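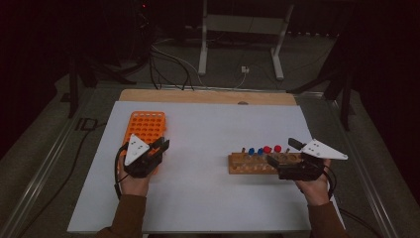 3.2 Materials and layout

Each workstation consisted of a light wooden board with a white rectangular sheet laid over most of its surface. The sheet gave a uniform background and a fixed reference for placing the two holders. An orange plastic rack with a rectangular grid of round holes was set on the left half, its long side running away from the participant, and a wooden block with a single row of holes was set on the right half (Figure 2). The rack was of the kind used for test tubes and was supplied by Mumitz; the block was drilled in our own workshop.

Pegs differed in the color of their caps. Blue and red caps were used for the sorting conditions, and plain wooden pegs without caps served as end markers. In the arrangement shown in Figure 2, the two blue caps are adjacent, the two red caps stand to their right, and an uncapped peg closes the group on either side. The other holes of the block were left free so that the group could be shifted along the row between trials without changing its internal order.

Figure 2. Rack and peg block on the covered board, with blue and red caps grouped between two uncapped pegs.

3.3 Procedure

A total of 29 participants completed the task, giving 700 scored placements after exclusions. Target arrangements were given on printed cards – never by demonstration – and the card was removed before the first peg was moved. A placement was scored as correct only if both the color and the position in the row matched the card. Scoring was done independently by two of the authors, and disagreements were settled by Haiyan Bai.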